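Paper Corner: I Have Folded So Much Orange Paper

Hello again, folders! Kamran Mazandarani asked me for a few lines about what's on the craft table this month, and the answer is orange. Very, very orange.
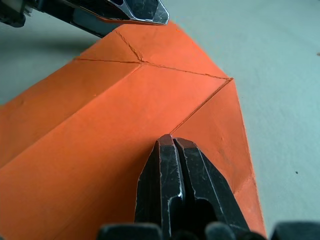

Why orange?

I bought a pack of 300 sheets in February, thinking I'd get a mix of colors, and I hadn't read the label. So orange it is until they run out (I'm making a dent, slowly). It has grown on me, though! Bright paper is great for learning because every crease shows up as a darker line, and you can see right away where you've pressed hard and where you've been a bit lazy.

The part where everyone gets stuck

Going from flat to standing up is the hard bit. You've got your nice flat sheet, all your creases are in, and then three of them have to come together at one point while the rest of the paper lifts. The first time I tried it I had a crumpled mess in the middle and went off to make tea.

What helped me was doing the creases both ways before lifting anything - fold, unfold, flip, fold again. Then the paper already half knows where to go. Keep a finger on the long diagonal while you bring the ridge up, and go slowly near the point where the creases meet. It will pinch and crinkle a little there. Mine always does, and Banafsheh Kordestani, who has been folding a lot longer than I have, tells me hers does too, so I've stopped fussing over it.

A few odds and ends

Use a hard, smooth table. I tried this on a tablecloth once and my creases wandered all over the place.

If you don't own a bone folder, the back of a teaspoon works fine.

Parvaneh Rashti is looking for patterns for small boxes with lids, 25 of them if she can get that many, for the winter table. Please send her your favorites, even the fiddly ones!

Next time I'd like to try the same fold with thicker paper and see if the sides stay up better. And if anyone has blue sheets to swap, I have plenty of orange to offer you.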